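6 Running the cell on an open day

This section covers showing the Konitley two-arm cell to visitors. It assumes the cell has been installed and calibrated as set out in sections 2 to 5. For school groups, read section 7 as well.

6.1 Before the doors open

1. Turn on the cell at the wall, then at the controller. Wait for both arms to report ready on the operator screen.

2. Run the homing routine with the work surface clear. Do the left arm first. If an arm stops short of home, go to 9.3 and don't try to move it by hand while it is powered.

3. Set the speed limit to 60. The factory setting is 100, which is fine for unattended work but too quick for people to follow what the grippers are doing.

4. Mark a visitor line on the floor with tape, 101 cm back from the front rail. The extra centimetre is the width of the tape.

5. Put the operator's chair on the side where the stop button is. Test the button once and reset it.

Note: The speed limit goes back to the factory setting whenever the controller is restarted. Check it again after any power cut.

6.2 Setting out the table

1. Stand the bucket of bricks near the back of the table, in the middle. Keep it clear of both arms' home positions.

2. Place one or two loose bricks in the centre, where both grippers can reach them. Leave a finger's width between them.

3. Lay any other items for the sorting program flat on the left side. The Vumlow program will pick up flat retail packs and hand tools as well as bricks, but it does poorly with anything that rolls.

4. Press Scan and compare the list on the screen with what is on the table. If an item is missing from the list, turn it a little and scan again.

Caution: If a utility knife is one of the items, retract and lock the blade before it goes on the table. The operator places it and removes it. Visitors don't handle it at any stage.

Caution: Stop both arms before reaching into the cell, even to nudge a single brick.

6.3 Giving the demonstration

1. Tell the group what the arms are going to do before you press Start. Ten seconds is plenty.

2. Start the program. Both arms come in low over the centre of the table and the grippers work quite close together. This is normal – the controller holds one arm back if their paths would cross.

3. If a brick is dropped, let the program finish its pass. It will usually go back for it.

4. Between groups, press Pause, stop both arms, tip the bricks back into the bucket and set out the table again.

5. After every 10 runs, look over the cables at both grippers. A loop of cable can work its way down onto the table and catch on the items.

Note: The cell at the Van Dusen building was set up this way for the visit on Tue 2 February. Milan Jansen ran it all afternoon from these steps, and his changes to 6.2 are included in this edition. Sites with the older Ikance controller should use the March supplement for step 4 of that list.

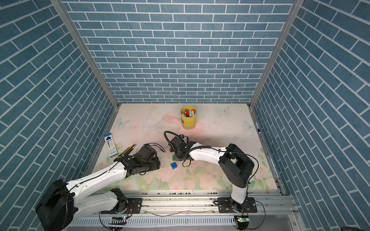 6.4 Packing up

1. Press Stop and send both arms home. Wait for the screen to show Parked.

2. Take the hand tools out first, then the packs, then the bricks.

3. Brush down the front rail and its channels. Don't use compressed air near the circuit boards.

4. Turn off the controller, then the wall switch, and lift the floor tape.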